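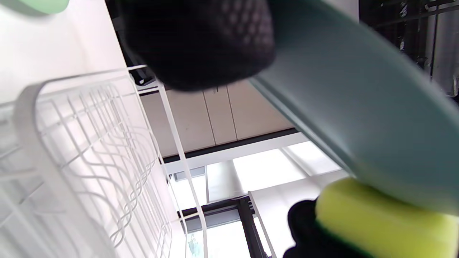 The Dish Rack Line

The budget was due to Nesrin Soylu by four o'clock, and at a quarter past two I had one line filled in. It said "sponges."

I'd like to blame Kadir for that. Kadir Kırmızıgül had come over from the Watgate office that morning with a quote from Tuncer for two arms, and he kept laying it on top of whatever I was working on. It was a beautiful quote (heavy paper, a little ribbon of color down the side!) and it would have eaten every cent we had until February and then started on the furniture.

"We have to put the arms in," he said. "It's a robot budget. You can't send her a robot budget with no robots in it."

"I can send her one with gloves in it," I said.

Because that was what we were running out of. Gülizar Duman went through gloves like popcorn. She did the plates, all day, plate after plate, scrub the back, scrub the front, into the rack, out again, and every turn of her wrist went into the pile of hours that somebody's arm was going to learn from someday. Which arm, we hadn't agreed on. Gomton wanted the hours first and the arm later. Kadir wanted the arm now, where he could look at it.

So I went and stood near the table and wrote down what I saw getting used up. Straps. Cables, the coiled kind, which Tin-yau Tu had been fixing with his own tape and not billing us for. Plates, too, although the plates were holding up better than I was. 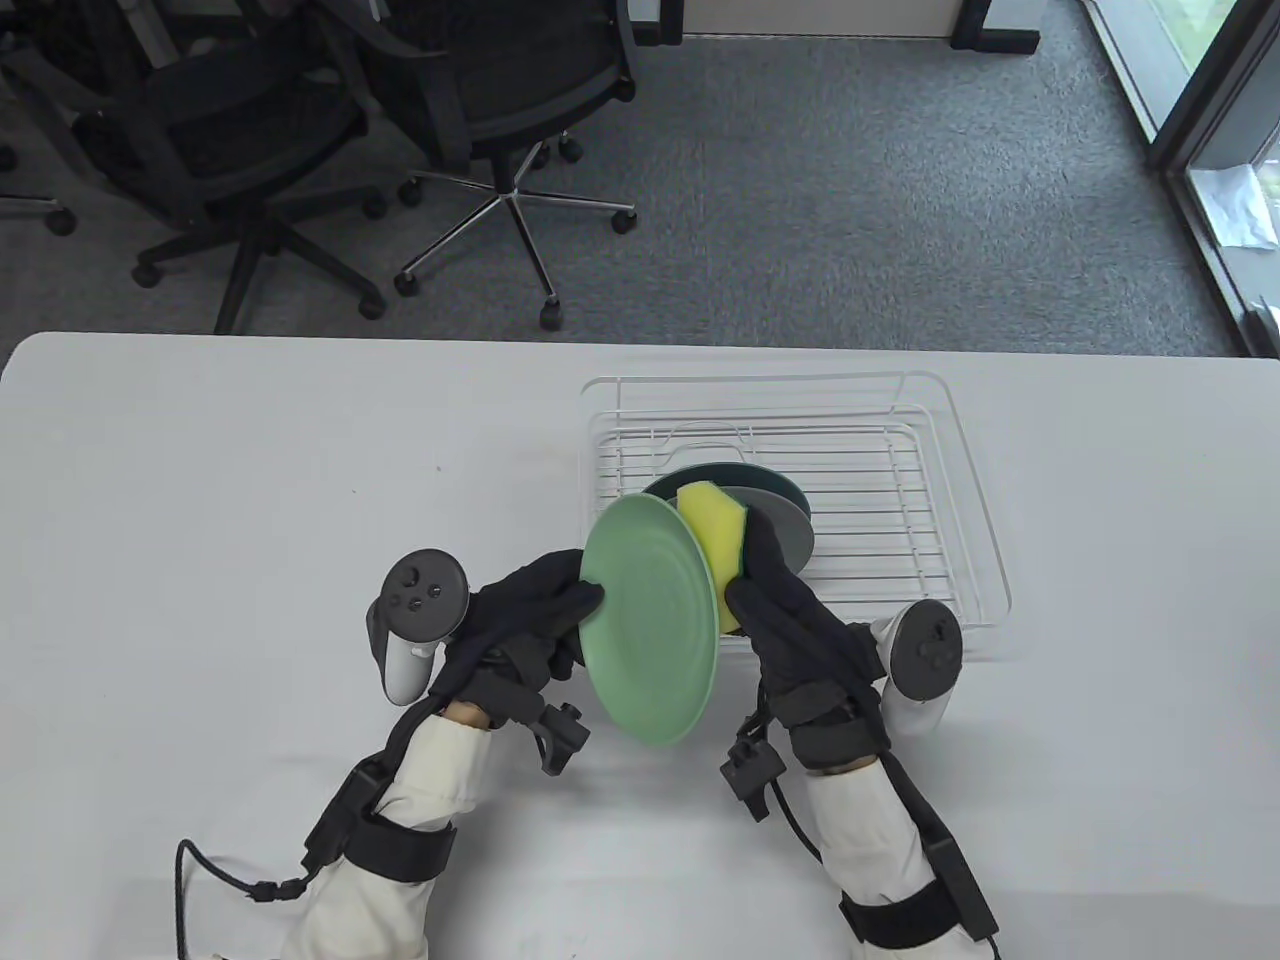
Green plate in hand, the gray one and the dark teal one in the rack.

"How many sets of straps do you want?" I asked her.

She kept scrubbing. "How many can I have?"

"I don't know. Pretend it's your money."

"If it was my money I'd buy a taller table," she said. "Put that down. Put it first."

I put it first. A taller table, 400 dollars. Then 60 pairs of gloves, then straps, then cables, then an actual roll of tape for Tin-yau, and by the time I looked up I had more than three pages and Kadir was reading over my shoulder and breathing through his nose.

"And the arms?"

I thought about it. I thought about Serpil Demirtaş, who'd had this desk before me and had left a drawer full of old quotes, every one of them for arms, every one expired. Then I wrote "Arms (2), rental, see Clovier" at the bottom and left the amount blank.

Nesrin called at ten to five. She'd read the whole thing, she said, and she had one question -- I looked at Kadir, and Kadir looked at his ribbon.

"How tall," she said, "is the table?"

I put my hand over the phone and went to ask Gülizar.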